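Notebook, Bainbridge cell
February 5, 2026

Task for this period: sorting push-button switches into trays. Cap color decides the tray. The Nerka people want the set for their sorting policy, and they asked for episodes where the start positions are not repeated, so before each episode I throw the switches again on the brown surface and do not arrange them by hand.

The count in the index is now 625 episodes accepted. The target for April is 2316, so we are behind, but the speed is better than in the Hovholm set, where every reset needed a second person.

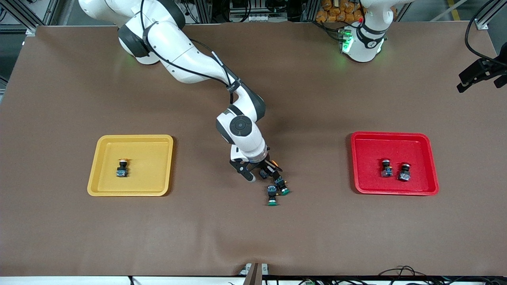 The instruction text was changed again. Old version: "put the buttons in the right box". It was a bad sentence, because "right" can be a side or can mean correct, and two operators understood it in two ways. New version names the tray by its color and names the cap by its color. I went back and relabeled the episodes with the old text. Six of them I could not decide, so they are in the folder "unclear" and should stay out of training until Delwyn has looked.

Things I noticed on grasping:

When a switch is standing upright, the operators approach from above and it is easy. When it is lying on its side, they hesitate, go up, come down again. I keep these episodes. The policy must see a correction sometimes. But I cut the waiting at the start, where the arm stays still and the operator is only thinking.

Best place to hold is the body, not the cap. If the fingers take the cap, the switch rotates during the lift and then it lands badly in the tray. I wrote this on the operator sheet.

Contact blocks are partly transparent, and the depth from the fixed camera is full of holes there. For this reason I do not use depth in the first training. Color only, from the fixed camera and the wrist.

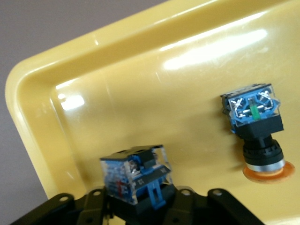 Tianyou Xue

Glare on the tray floor is still a problem in the wrist view. A white streak lies over the plastic, and with some wrist angles it comes close to the switches. I tried lower exposure for three episodes, but then the black parts lose all detail and the bezel can't be separated from the gripper. Went back to the old setting. A diffuser under the lamp would be better. Sarkstead has one left from the bin project, I will write to them.

Also some motion blur on the held part while the wrist is turning. Delwyn Costigan proposes to limit the wrist speed in the teleop config. I agree, but please change it between two batches and write the value in the log, so we can separate before and after.

Open points:
- orange and yellow caps: is it one class or two? The tray rule does not say
- check time offset between wrist camera and joint states after the restart
- operator sheet, add the sentence about regrasp
- backup of the index file to the second disk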